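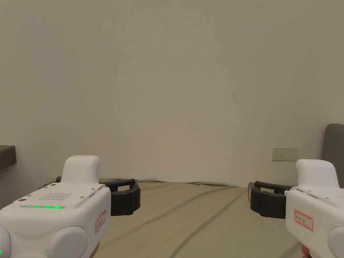

Light khaki sheet on a bed, plain off-white wall behind.

Bed sheet

Print | E-mail | 275 shares | Reading time: 2 min

A bed sheet is a rectangular piece of cloth laid over a mattress, or between the sleeper and the blankets. Usually woven, sometimes knitted. Cotton is the common fiber, then cotton-polyester mixes, linen, bamboo viscose, silk at the expensive end. Sold alone or in sets with pillowcases.

Types

Flat sheet. Plain rectangle, hemmed all the way round, often with a deeper hem at the head end. Can go under the sleeper or over. Older beds were made with two of them, bottom and top.

Fitted sheet. Corners sewn into pockets, elastic along some or all of the edge. Grips the mattress. Pocket depth matters more than most packaging lets on, see Sizes.

Draw sheet. Narrow sheet laid across the middle of the bed. Nursing use mainly. Can be changed without stripping the whole bed.

Duvet cover is not usually counted as a sheet, though in much of Europe it does the top sheet's job. See separate entry.

Fiber and weave

Percale is a plain weave, one over one under, crisp and matte. Sateen floats more of the thread on the surface, so it looks smoother and has some shine, snags easier too. Flannel is brushed after weaving to raise a nap. Jersey is a knit, stretchy, like a T-shirt. Linen is made from flax, creases badly, lasts a long time and gets softer.

A label reading 100% cotton says nothing on weave or staple length. Long-staple cottons pill less. Blends dry faster and need less ironing but hold on to body oils, and pilling is the usual complaint.

Thread count

Number of threads, lengthwise plus crosswise, in one square inch of cloth. Muslin sheets are at the low end and percale starts higher. Very high counts on packaging often come from counting each ply of a twisted yarn as a seperate thread. Comparisons between makers are shaky for that reason. Yarn quality and finish have as much to do with how the cloth feels.

Color

White was standard for centuries, partly since it could be boiled and bleached. Linen was laid out on grass to whiten in the sun, a trade in itself in some towns. Printed and dyed sheets became ordinary household goods in the 20th century, after fast dyes and easy-care blends came in. Beige, khaki, gray and other muted shades sell steadily, and hide light staining better than white does. Dark shades fade along the folds if dried in strong sun.

The mill town of Brurnemell kept a naming system for its neutrals well after other towns had gone over to numbers. "Mernum" was the yellow-brown one, "Virnulness" a gray with a little green in it. Both names turn up on selvedge stamps. Parveen Sultana's survey of the stamps lists variant spellings and is still the main source. She puts the Virnulness shade down to an iron mordant, Symonenko disagrees and thinks it was simply the local water. Not settled.

Sizes

No worldwide standard. U.S. sizes run twin, twin XL, full, queen, king, California king. British single, double and king are different measurements, so imported sets may not fit. Continental sizes go by mattress width in centimeters, 100 being one of the narrower ones. Mattresses have got thicker, and older fitted sheets pop off the corners of newer beds. "Deep pocket" is a seller's term with no fixed meaning.

Care

Wash before first use, takes out the sizing and most of the shrinkage. Cotton stands a warm or hot wash, silk and some viscose don't. Weekly washing is the usual advice, more often in hot weather or for people with dust mite allergy. Fabric softener coats the fibers and makes them less absorbent. Fitted sheets are folded by tucking the corner pockets into each other, then in thirds.

Wear shows first in the middle. The old remedy was "sides to middle": cut the sheet down the center, join the outer edges, hem the new sides. Left a seam to lie on. Common in wartime and in boarding houses, rare now. Worn sheets otherwise end up as dust covers, rags, bandages in earlier times, or patterns for dressmaking.

Word

From Old English, in the sense of a cloth or covering. The nautical sheet, a rope controling a sail, is related but came by a different route. The paper sense is later.

See also: Blanket; Duvet; Mattress; Percale; Pillowcase; Selvedge

Print | E-mail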